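4.2 Handover practice at the Plalberg and Senville depots

The second part of the study examined how loads were passed from one shift to the next. Interviews at the two depots had shown that most disputes over late deliveries could be traced to the half hour in which the night planners left and the day planners arrived. Written records for this period were thin. At Plalberg the outgoing planner filled in a single sheet, which was kept in a tray by the dispatch window and thrown away at the end of the week. At Senville the same information was given by word of mouth, often while drivers were waiting for their keys.

We therefore followed the handover at both depots over 13 weeks. An observer sat in the planning office from before the night planner finished until the first vehicles had left the yard. The observer noted which loads were mentioned, which were left out, and whether the incoming planner asked for anything to be repeated. A delay was recorded when a vehicle left the gate more than seven minutes after its planned time. Vehicles held back for repair were left out of the count, as were those waiting for a customer to confirm an order. 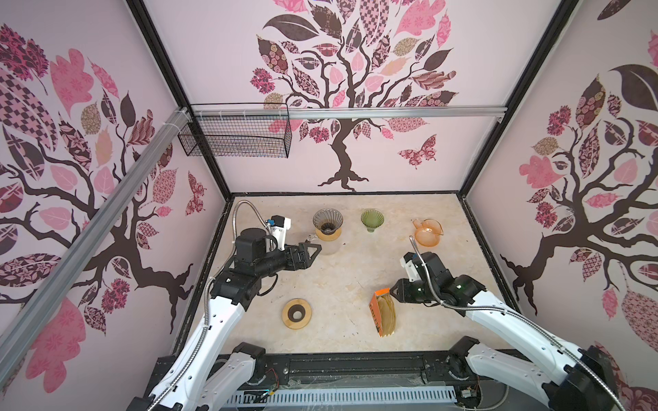

Güven Başaran, in written comments on an earlier draft, objected that a delay at the gate is a poor measure of a bad handover. In his view a planner who has been told very little may still send every vehicle out on time, and the trouble appears later in the day when a driver reaches a closed warehouse. He asked that missed delivery slots be reported beside gate delays. We accept the point in part. Slot records were complete for Senville but not for Plalberg, where customers in the Ağca district book by telephone and the times are not always entered. The two measures are given together for Senville only, and no comparison between the depots is drawn from them.

The sample was made up of 1000 loads, taken in order from the dispatch lists and not chosen by type of goods. Each load was placed in one of two groups. The first held loads that needed no change after the night plan had been closed. The second held loads for which a vehicle, a driver or a delivery time had been altered. It was the second group that mattered most for our purposes, as these were the loads about which the incoming planner could not learn simply by reading the printed plan.

Loads in the second group were mentioned aloud more often at Senville than at Plalberg, but the reasons for the change were seldom given at either depot. Planners told us that they passed on the new arrangement and trusted their colleague to ask if something seemed odd. In practice few questions were asked. Several incoming planners said that they did not wish to keep a tired colleague from going home - a courtesy that the depot managers had not known about when the interviews began. Wednesday handovers were the longest at both sites, as the weekly trunk service to Gultivville is planned that evening and its return loads are often uncertain. 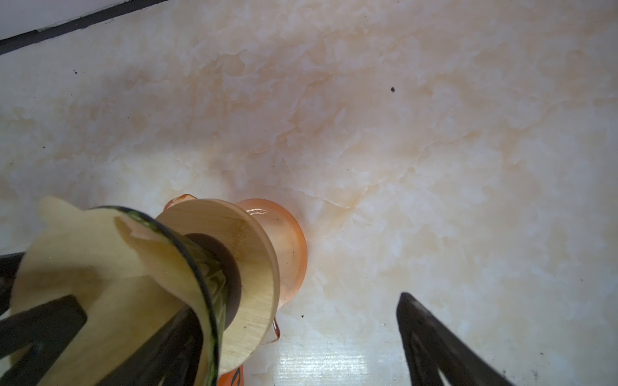 Figure 3. Gripper holding a wooden pour-over dripper stand.

In March a short written form was brought in at Plalberg. It asked for the load number, the change made, the reason for it and the name of any customer who had been told. Nermin Kurtuluş drew up the form with the planners and shortened it twice after they complained that it could not be finished before the shift ended. The final version took 60 seconds to complete for a single load. Planners at Senville were offered the same form but chose to keep the spoken handover, and they served as the group for comparison.

Use of the form was uneven in the opening weeks. Reasons were the field most often left blank, in particular where a driver had been moved at his or her own request. Planners regarded such matters as private, and the wording was later altered so that "staff request" could be entered without further detail. The effect of this change on the completion of the form is treated in Section 4.3, together with the gate times for the same period.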